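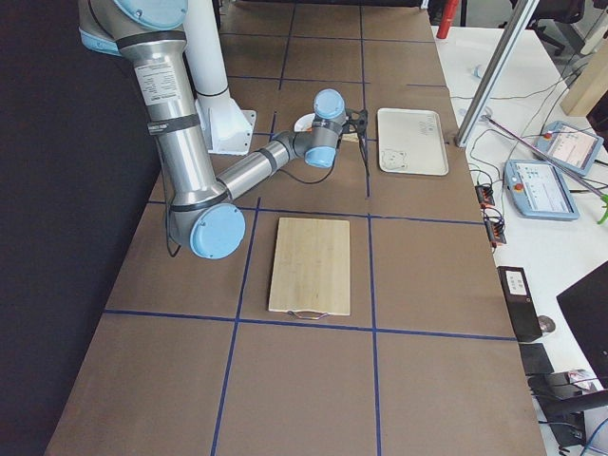

Bench 2, Tuesday, arm over the taped grid. Board and tray in their cells, both pendants on the side desk.

Tuesday, started 9.40

Went through the bench rules again before the Celitz runs. The sheet on the wall is the old Fanden one and half of it is for a machine we no longer have. Notes for the rewrite.

Pendants. Two on the side desk, same colour, same red stop in the same corner. The rule says "keep the pendant within reach", which was fine with one. New wording: the person running the arm holds the live pendant or has it flat at the near edge of the desk, stop button uncovered. The other one goes further back. Still need to label them. Tape and marker will do until Mittal send proper tags.

Cells. One item to a cell, inside the blue lines, nothing bridging two cells. Handles may stick out over the tape (the bamboo board has a wire one) but the body of the thing stays in. Paper gets replaced when it tears or lifts, and the tape is laid again from the drawing, never by eye off the old lines. Last time it was done by eye the row was out by 11 mm and we lost a morning to it.

Speed. First pass of any new program at 18 per cent, hand on the stop. Then 58 if it was clean. No going straight to full, even for a program copied over from Gumell. Their base sits differently.

Reaching in. Arm stopped and the pendant showing it stopped. Holding at a waypoint doesn't count. I have done this wrong myself, so it goes near the top in larger type.

Cables. Too many on the desk. Nothing should run across a pendant or hang where the forearm can catch it. The lead under the wrist needs its slack checked at full reach, both directions. Did left only, about ten minutes, no snag. Right still to do.

Open:
- who signs the sheet when two people share a shift
- does the curtain side need a floor line as well
- the stop test is down as weekly, I would rather have it at every start-up

Stopped 12.15. Old sheet stays up until the new one is printed.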